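Stivero Bench Cell
Home > Equipment > Tabletop automation > Reviewed on site

Status: demo unit, available to view by appointment
Supplier: Prerkow
Reviewed by: Aurelia Hofstetter
Page updated: February 11, 2020

What you're being sold

The Stivero is a small robot arm on a drilled table, pitched at shops that sort, nudge and line up small parts by hand all day. The brochure says it "learns your bench." We went to the Prerkow open day to see how much of that holds up, and we came away with a shorter list of claims than the one we were handed at the door.

What the open day covered

Verena Brunner from Prerkow ran the session, which was booked for 90 minutes and lost the first part of that to slides. She was straightforward about most things. When I asked for a cycle time on pushing a single part from one spot to another, she gave me a range so wide I didn't bother writing it down. She did confirm that the demo program was tuned for that table and that set of parts. Ask for a run with your own parts before you talk price.

We logged 56 pushing moves before lunch. Our notes on those are with the comparison sheet for the Wieser unit, and you can have both if you call.

What we liked

The table. Tapped holes on a regular grid mean you can bolt down a fixture and move it next week without calling anyone. Tool changes looked simple too, although we only watched one and it was done by the person who does it for a living.

What we didn't

The software license is separate and renews every year. The word "autonomous" appears in the brochure far too often for a machine that had an operator at the keyboard each time I looked over. And toy shapes on a clean board tell you very little about oily castings in a bin.

At the bench

The work surface was a pale wood board laid on the blue table, with the blocks bunched near the far side and the plain rod tool brought down beside them.

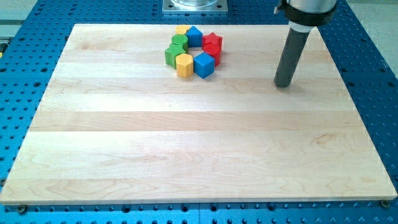
Supplied with the cell

Arm and controller
Drilled table
Rod tool
Operator training, 5 hours, at Prerkow
Printed manual (the Cerelora vision add-on has its own)

The wood board is not on the parts list. Neither is guarding, so price that in early.

Ordering

Quote stock number 1164 when you call. We don't take online orders for this unit, and we won't quote delivery until Prerkow gives us a date in writing. They have promised one for March.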